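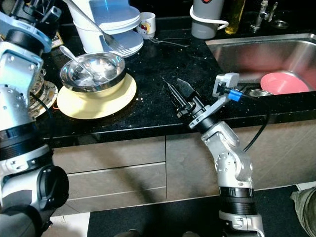 Dishes on the counter, black granite with the little bright flecks.

Quick one as I'm out the door in ten minutes. Squash, mainly. Winter ladder at Fillwood opens 4th November and I've put my name down again, after saying in January I was finished with it. Knee feels ok. Started at 17 last year, ended up at 61, don't ask.

Played Seo-ah Moon last night. Lost in 5. Two games up and then my length went completely – everything landing mid court and she just stepped in and volleyed it. Legs gone by the fourth. Same old story.

Things to work on, writing them down so I cant pretend later:

Backhand drive, 100 a session, solo. Boring but it works.
Get back to the T. Stop admiring the shot.
Serve. Higher, slower, tighter to the side wall. Jong-dae Min watched a bit from the balcony and said mine was a gift.

New strings too. Went down a couple of pounds in tension and the ball comes off much nicer, though drops are floating a bit high. Will give it a fortnight before I fiddle again.

Court 2 still has the dead patch by the back left corner. If you're playing Shigeru Ishida on there he WILL find it, every rally. Ask for court 3.

Also need a doubles partner for the Nasumlow weekend, Hye-jin Yeon has dropped out with her shoulder. Right wall player ideally, any standard, must be happy to drive becuase my car is in the garage. Leave a comment or grab me after club night.

Right, off. Shoes still in the boot of the other car – brilliant.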